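Visit report: the equipment open day at Plalano
Written by Polyxeni Katsaros
Sunday, August 19, 2018

I went to the open day because our workshop in Clutetham must send its equipment plan for next year before the autumn. We pack small household goods, and the question on my desk is whether we buy one arm with a gripper or wait again. My manager asked me to write down what I saw and what it means for the budget, so I keep to these two things.

The train was late and I missed the welcome speech. A man from Plalano gave me a badge and the program, and I joined the second group at the tables.

The first tables were for heavy parts and were not interesting for us. I stayed longer at the handling area, where the work is with light things from a kitchen or an office. I asked many questions there about clear plastic, for the reason that half of our returned goods are clear and our supplier, Jayawardena, always told us that cameras have difficulty with them. The engineer agreed that it is a hard material. She said we should not sign any order before our own cups are tested on our own trays, and that the test should be written in the contract.
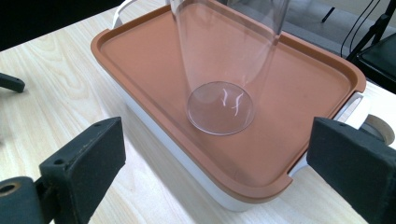
She also explained how they calculate the price of fingers. I had always planned the gripper as one line in the budget, but the fingers wear and must be a separate line that comes back every year. Their offer is 360 dollars for a pair, and they advise to keep one more pair in the cupboard. A spare cable set costs 60 dollars. These are small sums, but last January we had no money left for exactly such small things, and the old sealing machine stood still until the new budget was open.

Training was the point where the sellers did not agree with each other. Plalano includes two days in the price. Kestatano, which had a stand near the entrance, asks 500 dollars per person and says that two days is too short. I think Kestatano is right about the time. We have four people who would work near the machine, and only one of them has done something similar.

The delivery time is 21 weeks from the order. If we want to start in spring, the order must leave our office soon after the summer holidays. I did not know this before the visit, and it changes our calendar more than the price does.

What I propose for the plan: the arm and the gripper as one purchase, fingers and cables as a yearly cost, and training for two people in the first year. I will write to Plalano this week and ask for a test date with our cups. The question of the floor space is still open, and I need the drawing from the building office before I can say more.

Lunch was soup and bread, and the parking is free for visitors who come by car.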